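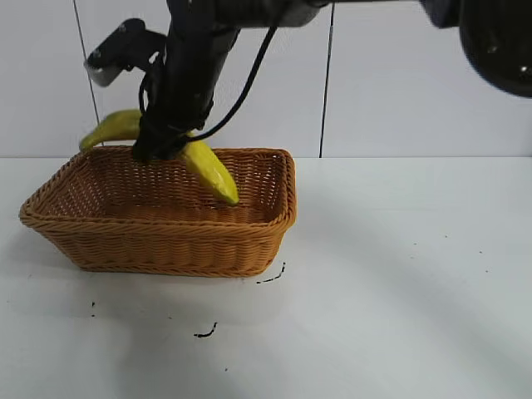 Hedport wrote back first thing to say we were reading the Plendis ledgers all wrong, and that the apartment rents were never meant to show up as pay in the first place, so would we please stop looking for them there.

4/6/20. Well, good morning to them too! I went back over it with my coffee and I think they're half right. The rents went through the Iddale account as "site costs," and the payroll side never saw them, so the tax forms came out low every year. I pulled 43 of the rent slips and matched them to the lease. Three don't fit anywhere (wrong month, odd cents) and I've clipped them inside the back cover.

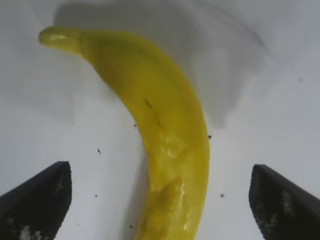
What still bothers me is the second set of initials on the May slips. Whoever signed them used a different pen and a very careful hand, and I'd love for somebody with fresher eyes than mine to have a look before we call it the same signer.
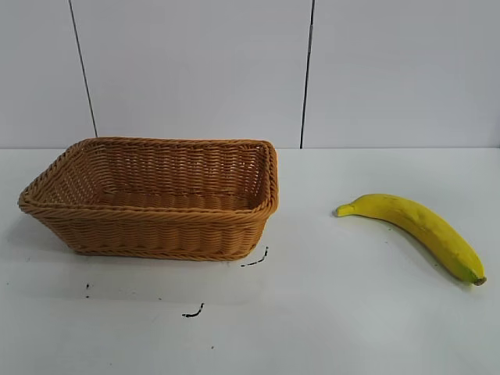

Box 9 is back on the low shelf, and please keep it in date order, it took me most of last week to get it that way. Still to do: the Ferrand bonus checks, then the car leases.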